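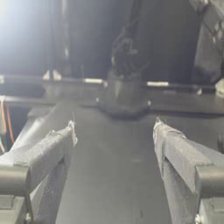 Bench notes, March — fingertip tape, and the rest of the rules rewrite

Morning, before nine. Kettle on, nobody else in yet.

I've put off rewriting our bench rules for weeks and today I'm doing it here in the notebook first, where I can be wrong in private (well, semi-private — hello to whoever is reading this on the shared drive). The old sheet came over with us from the Kurtuluş workshop and half of it refers to a bench we don't own any more.

Starting with the tape, as it's what everyone moans about. The tips have pale grey tape on them, and the edges have gone ragged, with a bit curling right up off the end of the left finger. The old sheet says "replace when worn". Worn how? I'd call a frayed corner fine and a standing flap not fine, and I know for a fact the Hemorcombe lot would run it until it fell off! So, proposed wording:

Tape rule, draft 2
Look at both tips before the first run and again after lunch. Any edge that stands up off the finger: strip and redo. Always do both fingers together, same roll, same number of turns. Fresh tape at 3000 grasps whatever it looks like, and write the counter reading in the margin of this book.

I did wonder about 3000. It's a number I picked out of the old Clikton logs, where slips started creeping in a bit after that, but those were different fingers and a much smoother tape. Might be far too generous. Leave it for a month and see what the margin says.

Also, please don't trim a flap with scissors and carry on. I've done it. You end up with one tip slightly thinner than the other and then spend an afternoon blaming the calibration.

Cables
The orange wires and their neighbours hanging at the side need a line of their own. Rule as it stands: nothing loose inside the reach of the arm. Better rule: before any new motion is run, jog through it at the slow setting with a hand on the stop and watch the wires, only the wires, the whole way. Then do it again watching the tips. I can't watch both and I don't believe anyone who says they can.

Tie points every 400 mm on the long runs at the back. Currently about 325 in some places and goodness knows what in others, so that's a job for somebody with a bag of ties and a quiet hour.

Speed
No change. Slow for anything new, slow for anything somebody else wrote, slow after any restart. I'd like to add slow after the tape's been changed, just for the first few grasps. It costs us a couple of minutes.

Tea. Back at it, twenty to eleven.

Laying out the work surface
This is where the old sheet is really thin. It says "clear the bench" and stops. Clear of what? We've got things on there on purpose. What I'd like is a short list for each task, written in the book, of what belongs on the surface, and anything not on the list comes off before the arm is enabled. Today's list reads: plate with the yellow rim, the little blue thing, small grey block, yellow sponge thing. And it wants proper names! If I write "sponge thing" and the next person writes "yellow lump", we'll never match up two sets of logs. I'll start a names page at the back of the book tonight.

Positions: I'm not going to insist on tape crosses for everything, they mark the surface and there are enough scuffs already. Plate goes near the back, and the brackets on the right-hand side count as a keep-out, so loose objects stay a hand's width clear of them. The Tresach bench uses a printed mat for this. Worth asking to borrow theirs before we buy one.

Hands: no reaching in to nudge an object while the arm is enabled. Not even when the gripper is parked over the plate and looks half asleep. Stop, nudge, step back, enable. I caught myself doing it last month, which is how this whole rewrite got started, so I'll have that one in capitals.

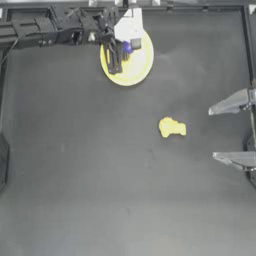

Still to sort

— Who signs the sheet at the start of the day if two people are sharing the bench? I say both.
— Does the tape counter carry over when the fingers are swapped to the other arm? Probably has to.
— Names page. Tonight, I promise.
— Spare roll of tape, same sort. We're on the last one and I can't find where it was ordered from.
— Old Kurtuluş sheet comes off the wall once draft 3 is typed up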